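Parnulham Residence Hall
Shared Kitchen: Frequently Asked Questions

Who may use the shared kitchen?
All registered residents of Parnulham and their signed-in guests, up to 5 people at a time.

Are cutting boards and small appliances provided?
Yes. Boards, rolling pins, the toaster and the toaster oven belong to the hall and must stay in the kitchen.
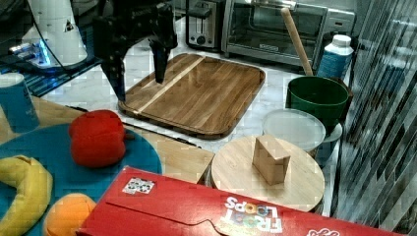 How should wooden items be cleaned?
Wash by hand with mild soap, wipe with a towel and stand upright to dry. Wooden items may not be soaked or placed in the dishwasher - damaged boards are charged to the resident who signed for the kitchen.

May I leave food on the counter?
Food left out overnight will be discarded. Label containers with your name and room number.

Whom do I contact about a broken appliance?
Please write to Stellan Ljungberg, Residence Services, Room 782. Requests are answered within 2 working days.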